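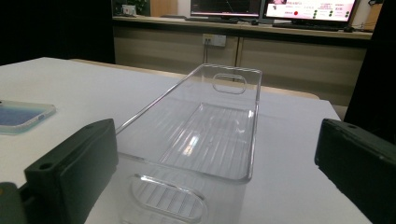
3.2 Container and surface

All packing trials used a clear bin placed lengthwise on a white table (Fig. 4). The bin is a shallow tray with rounded corners, a handle opening in each end wall and fine ribs running along the floor. Small items were kept to one side until called for.

Two properties of the container affected the task. The ribs gave flat items such as phone cases a preferred direction of sliding, and items laid across them tended to stay where they were put. The transparent walls made the rim harder to judge against a pale surface – a point already raised by Drakos in her work on drawer inserts.

Each of the 13 participants completed 9 packing rounds, with a break after the second. Item order was drawn afresh for every round. A round ended when the last item lay below the rim or when 75 seconds had passed, whichever came first.

Figure 4. Clear bin with ribbed floor and end handles, on the white table. A phone case lies to the left.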